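Compartment box for a market table, what goes in which slot??

Posted in Small Stalls & Pop-Ups
222 views

Valentin Kaufmann

Ok quick one, setting up tomorrow and I need a sanity check. I sell secondhand sheet music and a few prints, cash mostly. Until now I used a metal cash tin with a lock and it drives me nuts. Lid up, lid down, coins slide under the notes, line of people waiting. So I picked up one of those open wooden divider boxes, thin brown boards, one long section along the top and smaller ones below. No lid.

What I can't work out:

Do notes go in the long section or do I lay them flat somewhere else? Mine poke out over the rim when folded.

Where does the card reader go so people can reach it but it doesn't get knocked off? It's an Edby, small flat one.

Is an open box just asking for trouble? I'm on my own most of the day.

Table is big, light wood, front edge already a bit beat up so I don't care about scratches. Had a proper counter at the Ortner hall in April and it was so much easier. Thanks in advance, sorry for typing fast.

3 replies

Covach_Deb

Did craft fairs for 8 years with pretty much that box. Short version, your layout is backwards if you're putting coins in the long part. Coins in the small cells, always. Largest coins nearest you.

Notes – fold once, long section, short end up. Yes they stick out. Fine. You want to grab them with two fingers without looking down. If it's windy lay something on top, I used a flat pebble, a friend of mine uses a bulldog clip. Only keep small notes in there anyway. Anything big goes straight in a belt pouch. That also answers your trouble question mostly. If somebody does grab the box they get coins and a couple of small notes and you still have your day's money.

Our setup went like this, left to right from where I stood:

1. Wrapping stuff. Paper, tape, bags. Left because I'm right handed and I hold the item with my left while I tape.

2. Flat gadgets next to the box on its left, then the box, phone well off to the right by itself. Keep the phone away from the coins, I cracked one by dropping a coin roll on it. Same sort of spacing as this:
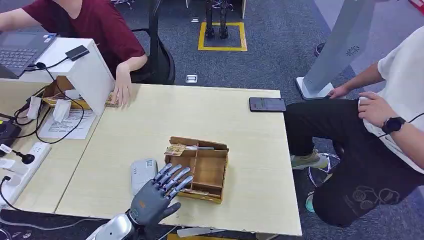 3. Customer side. Leave a clear patch in front, as wide as your forearm, nothing on it ever. People put their own bags and coffee down there and if there's no clear patch they put it on your prints. Ask me how I know.

4. Under the table. Spare change in a zip bag, float list, a second pen. The first pen will get walked off with.

Count your float before you open and write it on the inside of a matchbox or whatever. I never did for the first 3 fairs and had no idea if I was up or down.

Oh and the card reader. Put a square of that rubbery drawer liner under it. Doesn't slide. Cheap as anything and you can cut it with kitchen scissors.

harborlane

just buy a till drawer. the Rasell one locks and you stop worrying

Covach_Deb

Sure if you have a car. A till drawer weighs a ton and he's carrying sheet music already.

mpt_paper

Agree with most of what Deb said, one thing different. I don't keep notes in the long section, I keep pencils and a thin ruler in there and the notes go in a pouch on me, all of them. Slower by a second or two. But I sell alone too and I turn my back a lot to get stock out of crates, so an open box with paper money showing makes me twitchy. Depends on how your crates are placed. If they're behind you, pouch. If they're beside you, box is ok.

Also line the cells. Felt or even a bit of thick paper. Coins on bare thin board get noisy and they're a pain to pick up from a hard flat bottom, with felt you can tip one up on its edge. Glue the felt with plain white glue, leave it overnigth, so do it today if you want it tomorrow.

My partitions came loose the first summer, the boards just slot together on mine. A dab of the same glue in each joint fixed it. Check yours before you fill it up, lift it empty and wiggle.

For the reader, put it where YOU can see the screen. I had it turned to the customer and missed a declined payment on a 3 piece bundle. Now I hold it out to them and put it back. Takes no time.

Valentin Kaufmann

Great, thank you both. Wiggled it, two of the partitions move so I'm gluing now. Going with the pouch for big notes and the long section for small ones, crates will be beside me. Have drawer liner in the kitchen already, will steal a piece. The forearm thing is smart, never thought of that, my table always ends up full of other peoples cups.

Will skip the till drawer, three flights of stairs here and no elevator.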